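Karnalell Gallery, pre-opening walkthrough
Show: "Nallholm, Mostly at Night," paintings by the Kanagaratnam studio
Checked by: Fiona McIver
Doors at 6 p.m. Finished walking at 4:40, which is a house record.

ENTRANCE AND EXITS

Front door opens fully: Yes. It also closes fully, after last month's work on the hinge.

Rear exit clear: Yes, on the second visit. On the first visit it was blocked by a plinth. The plinth was not in the show and no one would claim it.

Exit signs lit: Yes, both. The artist asked again whether the one over the big canvas could be switched off for the evening. It could not.

Occupancy card posted: Yes, 200. Please use the clicker at the door and not your sense of the mood in the room.

HANGING WORK

Wall fixings tested by hand: Yes, all but number 10, which is above my reach. Ladder needed. See LADDER.

Wires and D-rings: Pass. One frame had been hung on picture cord of the sort you would use for a calendar. Rehung on wire.

Hanging sculpture in the back room: Pass with a comment. The ceiling point is rated well above the weight of the piece, but it turns when the heat comes on and the lowest arm sits at forehead height. Tape line added to the floor. The artist feels the tape "makes a statement." Fine by me.

Labels: Not a safety item, but the label for number 10 says number 9, and so does the label for number 9.

LADDER

Feet and locks: Pass.

Stored flat and out of public view: Fail. It was leaning in the back room and two early visitors had already looked at it with respect. Moved to the closet.

ELECTRICAL

Track lights: One dead, one too hot to aim without a glove. Dead one replaced. Glove left on the hook by the panel.

Extension cords: 2 in use, both taped down. The Potex power strip under the desk had a kettle and a projector on it. The kettle has been retired to the kitchen.

MERCHANDISE AND DROP-OFF TABLE

Table stable, cloth clear of the walkway: Pass at time of check. Cloths get pinned up at the corners tonight, please, all of them.

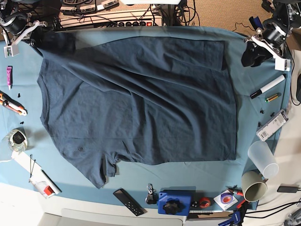

Slate-blue tee, folding in progress.

Cash box locked: Yes. Key was in the cash box lock. Key now with me.

Boxes under table: Pushed back. One was sticking out by a shoe's length, measured with my shoe.

FIRE

Extinguishers: Tags in date, pins in place. The one near the coat rack had a coat on it.

Alarm panel: Normal. Work order 931, for the rattling cover, is still open and the cover is still rattling.

Candles: None allowed. The opening night plan mentions "a few." See previous sentence.

TO DO BEFORE DOORS

Number 10 fixing, with ladder and a second person.
Ladder back in closet afterward. I will look.
Swap the duplicate label.
Find out who owns the plinth.

Signed off subject to the list above. F. McIver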